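Grasp Timing on a Hand-Held Gripper: Project Report

Chalerm Mahawong and Nelu Munteanu

What we set out to do

Our project, which we named Skirka after a good deal of friendly arguing, is a piece of software that reads the wrist video from a hand-held gripper and guesses when the fingers ought to start closing. We had both spent the first term on planning, and we wanted to try something closer to perception, where the mess of an ordinary kitchen gets into everything you write.

How the software works

Each clip is cut into short windows of 8 images. A small network looks at a window and gives one number, the time left before contact, and a simple filter smooths that number so the close command doesn't flicker on and off. Nelu wrote the filter — and rewrote it, and then very patiently wrote it again — while Chalerm looked after the labelling tool and the training runs. We trained on 2,000 windows and kept 17 whole clips aside for testing. The video comes in at 30 images a second, so being one image late is easy to forgive, but being ten late is a missed bowl.

What gave us trouble

Glass was the hardest, as our supervisor warned us it would be. Bright windows came a close second, and we ended up adding random exposure changes during training, which helped more than anything else we tried that month. Stacked dishes were a nice surprise, with one catch: the network would often settle on the rim of the lowest plate when we wanted the top bowl. The sink-side view at the end of this section has the stack, the glass and the window all together, with the blue fingertips open over the towel, and we kept coming back to it whenever we changed the filter.

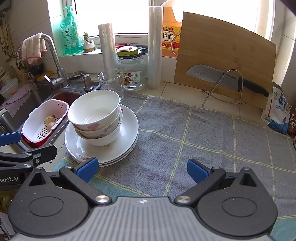

Next steps

We would like to give the network a target point as a second input, so that it knows which dish in a stack we mean. Chalerm is also tidying the labelling tool so next year's group can use it from March.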